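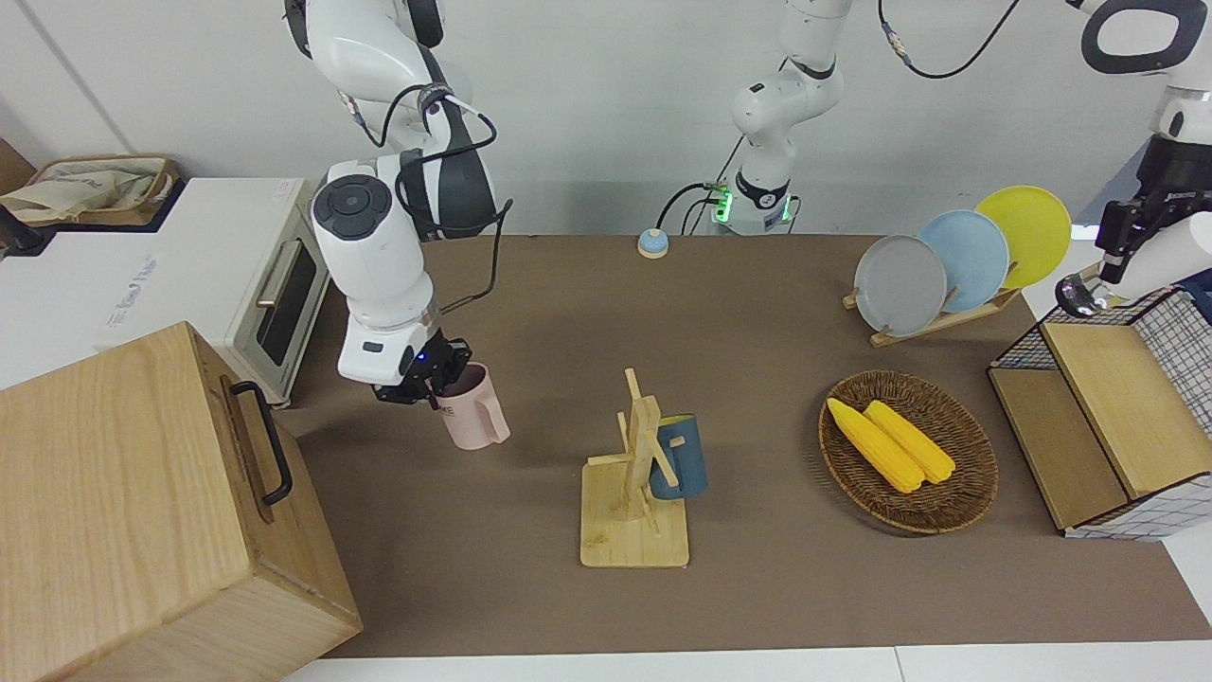

Pale pink mug, handle to the right. See the check on cups and mugs.

Workplace > Health and safety > Checklists > Tea rooms

Sunday, April 28, 2024
By the Flutus Checklists desk
19 comments

Tea room and kitchenette check, with comments

The old version of this sheet had a tick box for "kitchenette generally safe". We have dropped it. Every site ticked it, including the one where the fridge door was held shut with packing tape. What's left is nine checks, each with a result from our walk through the Trorkel building and a comment. Mark each one yes, no or can't tell. "Can't tell" is a proper answer and we'd like to see more of it.

Kettle and cord
Look at the whole cord, including the part behind the kettle. Feel for stiff spots with the plug out.
Result: yes.
Comment: The test tag was current. I would still look at the cord. A tag says somebody tested it on the day they tested it, and kettles get dragged about a fair bit after that.

Power boards
No board plugged into another board. No heater or toaster on a board at all. Nothing sitting where the sink can splash it.
Result: no.
Comment: Two boards, one feeding the other, with the toaster on the end. We were told it was temporary. The dust on it suggests a fairly long view of temporary.

Cups and mugs
Run a dry finger around the rim, then look inside under a decent light. Hold the mug by the handle and give it a gentle wiggle with the other hand. Chips on the rim, cracks through the glaze or any give in the handle means it goes in the bin, wrapped in paper.
Result: can't tell.
Comment: Half the mugs were in use or on desks. People get attached to a mug and will argue for it. A glued handle is not a repair I'd trust with a full cup of tea, whatever it says on the tube. The Kofler sheet allows glued handles "if sound" and doesn't say how you'd know.

Benches and tables
Wipe, then look along the top from a low angle. Check for lifted edges, wobble and sharp corners at hip height. Lean on each corner in turn.
Result: yes.
Comment: Solid enough. Folded cardboard under a leg counts as a wobble, even if it has stopped wobbling. 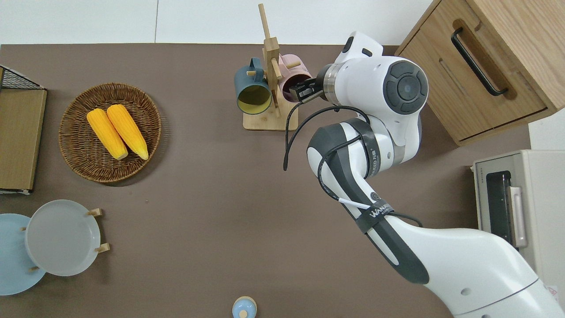

The cleaning roster says surfaces are wiped every day. The initials on it were all in the same pen and the same slope, right down to the Fridays that haven't happened yet. I have marked the bench on what I could see of it and ignored the roster.

Fridge
Seal closes on a slip of paper and holds it. Thermometer inside, readable without moving the milk. Date and name on anything opened.
Result: no.
Comment: There was a thermometer, still in its packet. The fridge dial goes from "cold" to "colder", so that's no help.

Floor
Dry around the sink and the fridge. No mats with curled corners. Somewhere obvious to get a mop.
Result: yes, on the day.
Comment: The Zaravex non-slip mat is a decent mat, though the leaflet makes claims for it that I'd want to see tried with a bit of spilt oil. Check the underside. Grit gets in there and then the mat slides like any other.

Microwave
Door shuts cleanly, window not cracked, vents clear. Nothing stored on top.
Result: no.
Comment: Bread on top, over the vents. A sign on the wall says not to put bread there. Signs are cheap, and I've yet to see one move a loaf.

First aid kit
In the room or just outside it, not locked, burn dressings in date.
Result: can't tell.
Comment: Cupboard locked, key "usually" at reception. If you can't open it during an inspection you can't open it with a scalded hand. On reflection, change this one to no.

Way out
Door opens fully. No bin, chair or box of copy paper behind it.
Result: yes.
Comment: Opened fully with a firm push. We'd been announced a week ahead, so take that how you like. Next time we'd sooner turn up without a phone call.

Follow-up
The power boards need fixing before anyone makes toast. The rest can go to the site contact in writing, with a photo of each fault and a date for the fix. "Ongoing" isn't a date. We are due back in August and will use the same sheet, so keep the marked copy instead of starting a clean one.

If your own site uses the longer form, check whether the extra pages ask you to look at anything. Most of ours only asked for signatures.

Shared 9 times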